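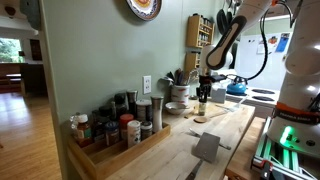 Service Interval

The unit in the kitchen at Drastdale was due at 2058 hours of run time. The service sheet called for a cable check, a gripper check and a new zero on the wrist. The technician had the sheet in one pocket and a hex key in the other and had not had breakfast.

The arm was parked over the jar. The strip on the base was green, so the controller had no fault to report. The customer had one. According to the ticket, the arm had started to stop short when it went down for small items. It did this only in the morning. Wynne had sent the ticket out with the note "cannot reproduce."

The technician read the log first. It went back 11 days and said the same thing each morning: descent started, force limit reached, descent stopped, retry. The second try always worked. By the log, the arm was touching something before it touched the jar.

First, the clamp on the rail frame. A loose clamp lets the base rock, and a base that rocks a little at the bottom moves a lot at the wrist. The technician put a hand on the column and pushed. Nothing gave. The clamp was written down as tight.

Second, the gripper. The fingers were opened and closed at low speed, then at full speed. Both fingers met at center. The screws took no extra turn. On the sheet: fingers true, screws at torque.

Third, the cable. It ran from the upper arm in a long loop and came back to the gripper. The book from Steltodum gave a bend limit and a drawing of the loop, and the loop on this unit was close to the drawing. The technician sent the arm up, out to the stove side, and back. The loop swung and settled. On the way down it pulled once, lightly, at the last bit of travel.

That was worth a second look. The arm was sent down again at one tenth speed. The pull came at the same height. The jacket on the cable was stiff near the wrist, and it was stiffer before the arm had been moving for a while. By the third pass the pull was hard to feel. By the sixth it was gone.

So the fault was a cold cable. The house cooled off at night, the jacket got stiff, and the first descent of the day loaded the wrist enough to trip the limit. The retry worked because the first try had bent the jacket.

There were two ways to close the ticket. One was to raise the force limit, which took a minute and would hide the next fault too. The other was to give the loop more slack and add a warm-up move to the start routine. The technician freed the clip at the upper arm, fed 49 millimeters of cable toward the wrist, and closed the clip again. The warm-up was four lines of code. Raise, turn left, turn right, return.

The zero came last. It was off by less than the sheet cared about. It was set again anyway.

In the box for parts used, the technician wrote "none." In the box for cause, "jacket stiff when cold, loop short." There was a third box, for comments to Wynne. It stayed blank for a minute or so, and then it said "reproduced."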